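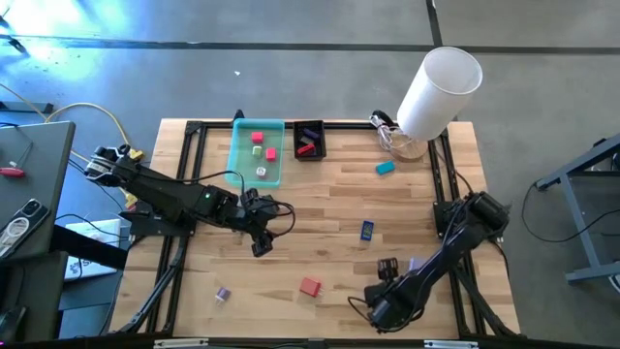 Give it a child's bedroom floor on a Sunday night and then we'll talk, says Dong-hyun Ji. He has written to this magazine before about robots and chores, and he has yet to read of one he would pay for.

Home News Features Reviews Letters Subscribe

Tidying up is a fair place to start. It comes up in every home and at the end of every shift, and it needs no strength. Small blocks on a table, a tray and a basket to put things in: most four-year-olds can manage that, if not always willingly.

For two robot arms it is still a day's work to get right. Eun-ji Hwang runs the tidying trials at Wemum, where the arms are given 200 attempts at a job before anyone changes the settings. Cubes are easy, she says. A block lying at an angle is harder, and one close to the other arm is harder again, as the two have to keep out of each other's way.

Wemum has logged 3602 attempts since November. On a good run a single block takes 16 seconds to pick up and put away. Hwang can clear the whole table in less time than that, and she doesn't think the gap will close this year.

Shop floors are further on. Bonura, which packs spare parts for bicycles, has 4 arms sorting small items into bins. The parts arrive in the same order and facing the same way, and a person stands by to free anything that jams. The firm says it has not cut any jobs and would like the arms to run through the night, but they can't be left alone yet.

Homes don't keep to an order. Ji's letter listed socks, jigsaw pieces and half a biscuit, all under one bed. Hwang read it and said the biscuit would be the worst of them. Her team will try soft toys next.

Contact us | Copyright Luluten Magazines | Back to top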